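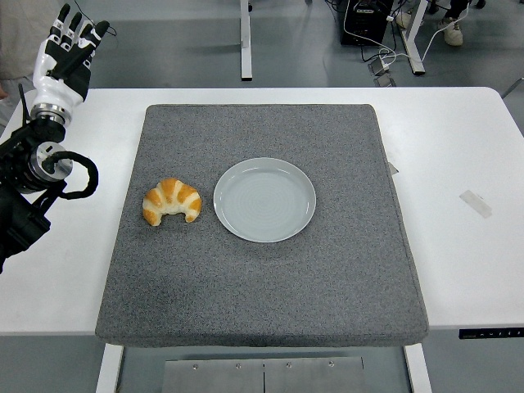 October 14, 2025

Bench notes, table mat and place setting

Swapped the thin mat for the gray felt-like one. The old mat crept toward the front edge whenever anyone leaned on the table. The new piece is from Sastex, square with rounded corners, and deep enough to overhang the front edge slightly. Left the overhang. Trimming it would lose the rounded corners, and the cut side frays on this grade (tried on an offcut in May, fibers still turning up in the drawer).

Pilling: light. Brushed the surface once with the stiff brush, one direction only. Speckle hides crumbs well, so wipe on schedule and don't go by eye.

Setting for today is the croissant and one plate. Croissant goes to the left, tips toward the front of the mat. Plate to the right of it, upper half, small gap between the two. Front half of the mat stays clear.

Plate is the pale gray-white one with the raised rim. Nurier stock, logged at 34 g under the Folport plate of the same size. The Folport one rocks on the mat and sits fine on the bare table. Haven't found out why. The foot ring measures flat on both.

Contrast of plate against mat is adequate under the ceiling lights. Poor with the side lamp on, when the rim throws a shadow that reads as part of the mat. Keep the side lamp off for this setting.

The croissant's pale bands are easy to mark. Handle by the middle. If it picks up mat fibers, use the lint roller, two passes, no water.

Slip check on the new mat: pulled sideways at the corner with the spring gauge, 5 N, no movement. Went to 10 N and it shifted about 5 mm. Good enough for plates. Would not trust it for the heavy Mac Carthaigh casserole without tape underneath.

To do:
Peel the strip of clear tape off the right side of the table and clean the residue with alcohol.
Repeat the slip check after 500 placements.
Order a second mat, same size, before the color is discontinued.
Move the plate weights from the loose sheet into the stock list.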